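The Flerko Quarterly
New short fiction

WHITE TABLE

She had till the last bus. Eighteen minutes, less if the driver was in a mood. Coat still on, scarf in her teeth, and the table to be cleared before anyone could go anywhere. 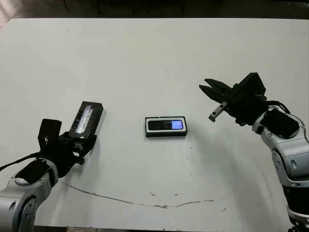
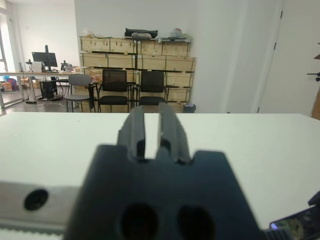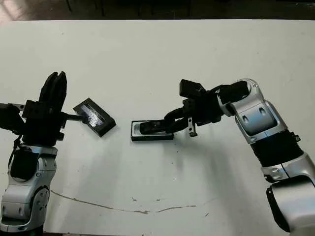 Issue 46, page 18

A white table. That was the rule at Villca, everything goes on the white table and everything comes off it again. Her first week she'd thought it was a joke. You do not leave a thing out overnight. You do not leave a cup, a pen, a crumb. Someone upstairs had once found a crumb.

She got her sleeve across the near corner. Fine. Clean enough. Then round the other side, bumping her hip, swearing, back again for the cloth she'd left on the chair.

The clock over the door said one thing and her phone said another. She went with the phone.

Black things, always black. Who decided that. Put one down in a dark room and it was gone, you'd be patting about for it like a woman looking for her glasses. On the white they showed up at least. Every thumbprint too. She breathed on one, rubbed it with her cuff, made it worse. Rubbed again. There was her own face in it, long and streaky, mouth full of scarf.

Come on come on.

The form wanted a number. 2,106, she wrote, and then her hand stopped, because it had been her mother's number as well. The last four digits of the phone in the hall at Skesten. You had to shout down it. Her mother shouted even when the line was good, shouted the weather, shouted who had died. Then she'd say well this is costing you and put the receiver down before you could say goodbye.

Never once said goodbye, that woman. Went out of the house the same way. You'd turn round and there was just the door.

She signed the form. Wrong line. Crossed it out, signed it agian underneath.

Twelve minutes.

In the box then, the first one, flat side down. Then the next, which wouldn't sit right. Turned it. Turned it back. There was a fold of card in the bottom and she dug it out with a fingernail and broke the nail. Of course. The good one.

The letter was in her coat pocket. She'd read it on the bus in, and at lunch, and in the loo with the tap running. Bresska, four rooms, the garden gone to nettles but the roof sound. Yours if you want it. Reply by the end of January or it goes to the cousins.

Four rooms! What would she do with four rooms. Stand in them. Put a table in one and leave things on it. Leave a cup out all night, a newspaper, half an orange. Leave the whole breakfast till it was time for tea and let them come down from upstairs and look.

She laughed, one short bark. It sounded odd in there. She looked round quick in case.

Lid on. Tape. The tape had lost its end, it always lost its end, she went round and round the roll with what was left of the nail. Seven minutes, six. Tore it with her teeth and got scarf in it as well, a bit of red fluff under the tape for ever now, going off to wherever they went.

Lights. Keys. No, keys first, then lights.

At the door she stopped. She could see it even with the lights off, the table, it seemed to keep a bit of brightness for itself. Nothing on it. Perfect. They'd be pleased, or they wouldn't notice, same thing.

She went back. Three steps, four, bus or no bus. Took the pen out of her pocket, the chewed blue one with no cap, and put it down right in the middle.

Then ran for it, down the stairs two at a time, scarf coming off, the letter banging against her ribs. The bus was at the stop with its doors open. She had her hand up, she was shouting, she could hear how much she sounded like her mother.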